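Notebook, July. Equipment plan for the second half, handheld collection.

Carrying on from the last page. Budget ceiling hasn't moved. Reynaldo Navarro wants one sheet he can take to Jultbridge with quantities, unit prices and what we drop if the answer is less than we ask for. Working that out here first, then I'll type it up.

Task family for costing purposes is snack sorting and bagging, two-handed, soft packs and cartons mixed on a cloth surface.
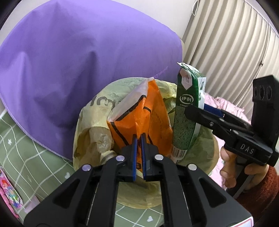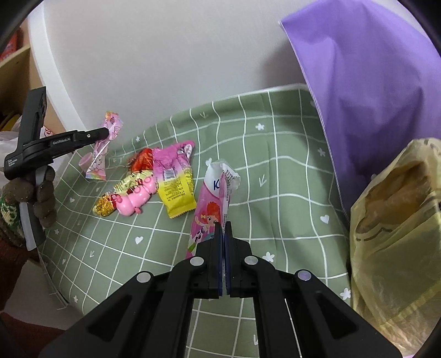 Two-handed snack work, blue finger pads. Carton and orange pack in the first, pink packages in the second.

Starting point is what wears and what we run short of, then what would be nice.

1. Finger pads

These are the consumable. Every task in the family loads the same narrow strip of pad: thin film pinched at a top edge, then something stiff like a carton squeezed on its sides, then film again. Foil and printed film leave residue and grip drops before the pad looks bad. My replacement log has us changing a pair after 300 recorded runs, sooner on one unit that I suspect has a slight toe-in at the tips. Haven't measured it yet.

Cusi quoted 67 per set, a set being enough for both hands. Lead time three weeks, no discount until we order more than we could use in a year. Cadville can cut something similar from sheet but could not tell me the hardness, so no price comparison means anything yet. Asked for two sample pieces. If hardness matches within what our gauge can tell, we buy sheet and cut our own.

Plan on 6 sets from Cusi for the half. That covers the run target plus one set lost to trying things.

2. Spare linkage pins and screws

Cheap, always out of stock when wanted. Put in a single line for a mixed bag of hardware. Do not let this be cut, it costs less than the time spent arguing over it.

Note to self: the pins on the older pair have some play. Closed-width reading drifts between sessions and we have been re-zeroing at the start of each one. If new pins fix the drift we can defer item 3. Test before the sheet goes in.

3. Third pair of grippers

This is the large item. Arguments for: with two pairs, one down for pads or calibration halves what we can record. Arguments against: we have not had both pairs fully busy for a whole week yet, and the limit most days is setup and reset time. A third pair doesn't help with resets.

Worked it both ways. With two pairs and a pad change scheduled for end of day, lost time is small. With three pairs we need another trained operator and more charging space, neither of which is on the sheet. My recommendation is to list it as optional, bottom of the page, with a separate justification. Reynaldo may disagree. He was for it in the spring.

4. Charging and storage

Current arrangement is a power strip and a drawer. Diris has a six-bay charging cabinet at 534, delivered, with a lockable door. Overkill on the lock. Their four-bay is out of production and the used ones I found have no paperwork. I'd take the new one. It would also end the problem of starting a session at half charge with no record of which unit was last out.

Measure the gap beside the bench before ordering. Depth on the data sheet doesn't include the plug.

5. Props

Always underbudgeted. Soft packs crease after repeated handling and stop behaving like new ones, so a pack that stood up by itself on the first run folds over on the fiftieth. If we want both conditions in the data we need to log which is which and keep buying fresh. Cartons last longer, but the top flaps go. Wrappers and small sweets get lost.

Propose a monthly props allowance instead of one-off claims. Buy by category: stiff carton, tall film pack, small foil-wrapped piece, molded plastic piece, thin carrier bag. Bags are the hardest to keep consistent. Thin translucent ones wrinkle differently each time and the contents show through, which matters for anyone training a detector on this. Buy one type in bulk and stay with it.

Tablecloths and bedspreads: two more patterned, one plain. Pattern contrast helps tracking, the plain one is for checking how much.

6. Disk

Storage estimate from last month still holds. Roughly a quarter of the current volume is failed takes that were never purged. Clear those before asking for drives. Not putting disk on this sheet.

Order of cuts if we get less than asked:
- third pair (already optional)
- plain tablecloth
- charging cabinet, back to the drawer
- pad sets down from 6 to 4, with the run target lowered to match

Pads and hardware stay in whatever happens.

Open:
- Cadville samples, chase again
- measure toe-in on the suspect unit
- swap pins on the older pair, re-zero, log closed width over five sessions
- bench gap for the Diris cabinet
- ask Cusi if the quote still stands after month end
- Reynaldo to confirm whether the Jultbridge sheet needs prices with tax or without

Typed version goes in the shared folder after the pin test.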